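Field Trial Technician, Benchtop Disassembly Kits
Print this page | E-mail this page

Posted December 30, 2019
Location: Ilbridge, with travel to customer sites in Vasdale and nearby towns
Type: Full time, one opening

Foley sells and services the Karon bench kit, a robot arm package for shops that take apart used desktop computers for parts and scrap. The kit comes with the arm, the control software, a set of printed fixtures and on-site setup. We are hiring a technician to install kits, run customer trials and report back to the engineering group in Ilbridge.

The trial program started in July. Each customer gets the kit on loan and decides at the end of the trial whether to buy it. The technician is on site for the first 2 days, then checks in by phone and returns for the closing visit.

What you will do

Set up the arm and fixtures on the customer's bench and run the safety checks with the shop lead.
Teach the arm new case layouts. Most shops see a mix of office towers, and no two makers put the drive cage in quite the same place.
Train shop staff to load the bench, clear a stop and restart a job.
Write up every trial, including the parts that went badly. Screws that would not release, clips that broke and cables that snagged all go in the report.
Keep the loaner kits clean, complete and ready to ship.

What you need

Two years of work in computer repair, electronics recycling or machine maintenance. You should be able to strip a desktop tower by hand without a guide.
Basic comfort with a computer. You will change settings and edit job files but you will not write code from scratch.
A valid driver's license.
Able to lift a computer tower onto a bench many times in a shift.

Robot experience is helpful but not required. New hires spend 10 working days in our Ilbridge shop before going to a customer.

A typical job

A tower goes on the slotted bench on its side with the panel off. The technician decides what order the parts come out in and which steps stay with a person. 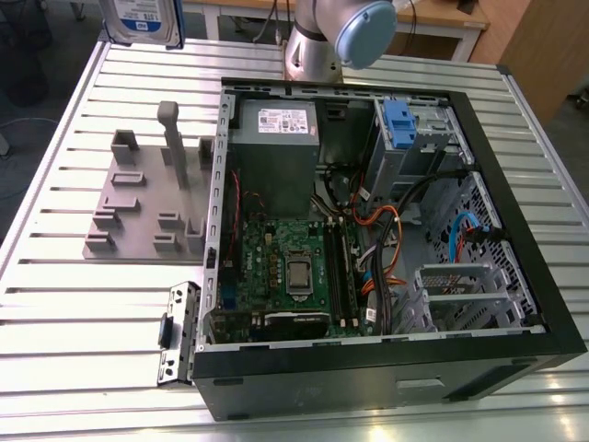 Memory and drives are usually the first jobs a customer asks for. Coolers and power supplies take longer to teach and are often left until the closing visit. If you have opinions on the right order, bring them to the interview.

Pay and hours

Hourly, based on experience, with paid travel time and meals on customer visits. Health coverage begins after the first full month. Shop hours are 8 to 4:30. Expect 11 overnight trips in the first year.

How to apply

Send a resume and a short note about the last machine you took apart to the Foley hiring desk in Ilbridge. Interviews are held at the shop and include one hour of hands-on bench work. Tools are provided.

Print this page | E-mail this page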